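Plerier cell - gripper stopping short, loose finger plate
1/21/25, M. Owen
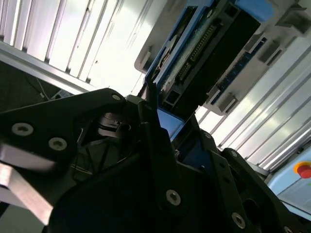

Gripper from the wrist camera, with the module and the corner of the e-stop panel behind.

Cell tripped again on cycle 793. Same fault as the last two times: gripper commanded closed, position not reached, arm halts with the part half held. Dilwyn was at the bench and hit the e-stop before the arm could be jogged. Good call, but it means the log ends there and we have no motor current after the trip.

What I checked, in order:

Power off, locked out, key with me. Moved the fingers by hand. Right side smooth, left side catches partway and then lets go. There is play in the left plate that you can feel with a thumb. Two of the screws turned with hardly any effort on the hex key. No threadlocker on either of them. The build sheet calls for it, and Rhydian remembers swapping that plate in April in a hurry, so it may go back that far.

With the plate loose it tips slightly under load and rubs. That fits the catching. It doesn't explain why the first trip came with no part in the fingers, so I am not calling this closed.

Cleaned the threads, refitted with the medium threadlocker, snugged them up by hand, then torque driver to the Zillel sheet value. Left it to cure over lunch.

Ran 55 open/close cycles with no part at reduced speed. No trips. Then 4 with a part, also fine. Not enough to prove anything, given how long it ran last time.

Safety point: after the e-stop reset, the gripper opened as soon as power came back. Nothing was under it, but Eleri had been about to reach in for the part. The restart should hold position until someone presses start. I've put a tag on the panel - hands out of the cell before reset, no exceptions - until Mererid has looked at the program.

Still to do:
Long run at full speed, guard closed
Check the cable where it flexes
Order more threadlocker, the tube is nearly finished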